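The Second Répétiteur

Tanvir Munasinghe got the call in November, while he was marking harmony papers at his kitchen table. The woman who had coached singers at the Drolleck Opera for most of his working life had died in the night. The company wanted to know if he could be in the rehearsal room by ten.

He had been her student once, and later her page turner. He knew the score of Clelen because she had made him play it until his wrists hurt. He put the papers in a folder and took the early bus to Jidlow.

The piano was where she had left it. Her pencil was on the music stand, and her vocal score ran to 502 pages with something written on nearly every one. Breathe. Wait for her. Not yet. 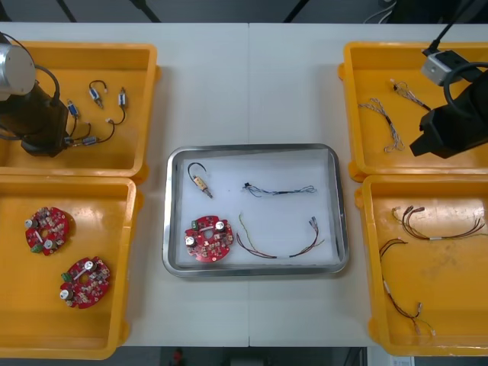 Could he read all of it? Most of it – she had her own shorthand for tempo, and two of the signs he had never seen.

The soprano, whose name was Wogan, came in late and did not take off her coat. She was 58 and had sung the mother in this opera before. She looked at the score and then at Tanvir.

"You'll play from hers?" she said.

"Unless you'd like me not to."

"No. Play from hers."

They started with the aria in act two. He took it at the printed speed, and she stopped after four bars. She did not say what was wrong. He looked at the page again and found one of the odd signs, a small hook over the bar line.

"What did she do here?" he asked.

"She looked up at me," Wogan said.

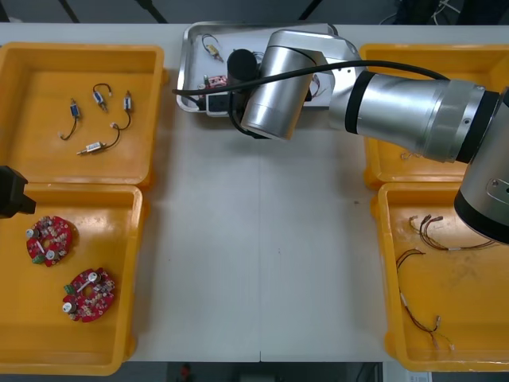 So he tried it that way. He played up to the hook, lifted his eyes from the keys and held the chord until Wogan took her breath. The phrase came out longer and softer than he remembered it. They went on to the end without stopping, and then they went back and did it again.

At noon the director put his head in and asked how it was going. Wogan said they needed the room until three. She had taken her coat off by then and hung it on the back of the dead woman's chair.

On the bus home Tanvir opened the score on his knees. He found the other sign in the last act, a circle with a line under it, over a rest. He would have to ask about that one tomorrow. He took out her pencil, which he had not meant to carry off, and put it in the page to keep the place.

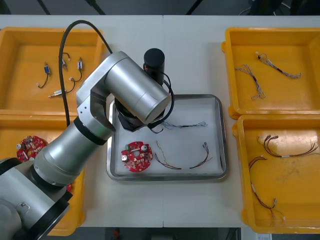

From our winter fiction pages, 16 December 2018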